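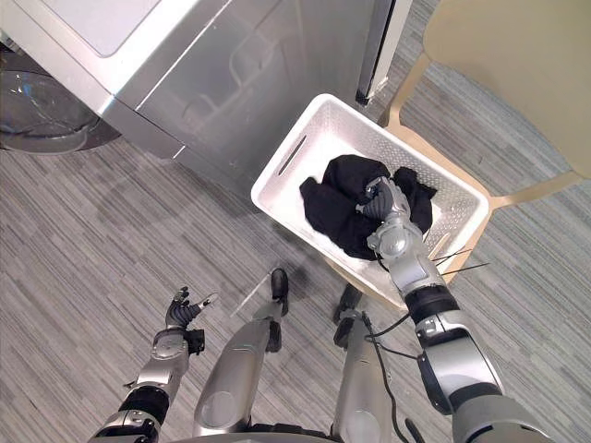 About the Kohlhase School of Practical Robotics

Welcome, and thank you for stopping by our page! We are a small school in Plidthorpe that teaches people how to run, repair and program robots, and we have been doing it long enough now that some of our first students have sent us their younger brothers and sisters. We started with two teachers and one rented room over a bicycle shop. Today there are 55 students, spread over day classes and evening classes, and a good many of them had never held a soldering iron before they came to us.

Our founder, Leonie Ackermann, repaired household appliances for years before she ever touched a robot, and that has a lot to do with how we teach. She likes to start with a job everybody knows. Laundry is her favorite, and it has been part of the first-year course from the beginning (she will tell you that a T-shirt is harder than an engine block, and after a term with her you will probably agree). Cloth folds and slumps and never lies the same way two times running, so a student who has worked through a laundry exercise has had to think about grip, reach, balance and patience, all in one afternoon.

Our Open Saturday

Once a year, in September, we open the doors to families, neighbors and anyone else who would like to see what goes on in here. It is our favorite day of the year - noisy, crowded and a little chaotic, with far too much cake. Demonstrations begin at ten in the morning and carry on until the last visitor has run out of questions. The laundry demonstration always draws the biggest crowd, and children are welcome to sit on the carpet at the front, behind the tape.
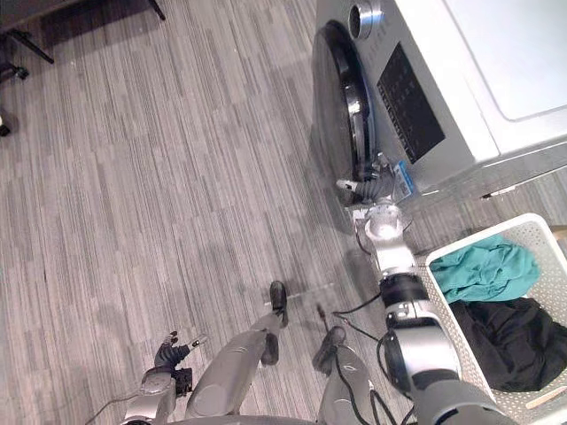 The laundry demonstration, with one hand at the washer door.

Alistair Munro leads that session and talks visitors through each step as he goes. He keeps it plain and takes questions from the floor, and if a grip slips he stops and talks about the slip, which our visitors seem to enjoy more than anything else. Next door, Hélène Kennedy runs a table for younger guests, where they can try a simple hand controller on Prullevar, our old training arm, and move wooden blocks from one tray to another. Last year 23 children had a turn, and several of them got back in line right away!
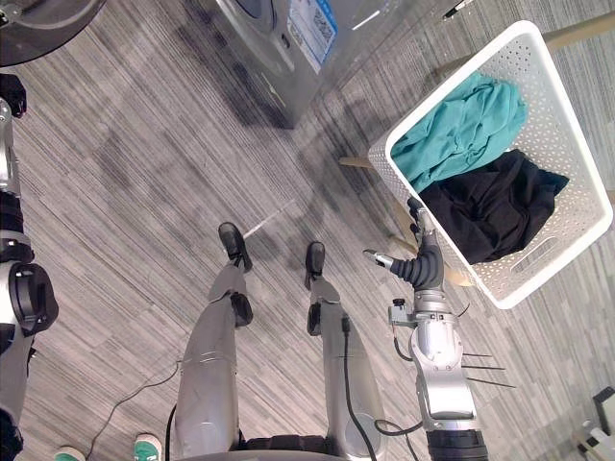 Many of our students first walked in as visitors on a day like that. Finlay Gillies came along with his aunt, stayed until we were stacking the chairs, and now teaches our evening class in wiring and cable care. We are very glad she brought him.

Visiting and Joining Us

You don't have to wait for September, of course. School groups and clubs can arrange a visit during term, and Hartmut Harms in the front office will be happy to find you a morning that works. Our building is on the Gratov side of town, a short walk from the bus stop, with a ramp at the side entrance and parking in the yard behind. New courses start in spring and fall, and you are welcome to sit in on a class before you sign up. Come and say hello - the coffee is usually on.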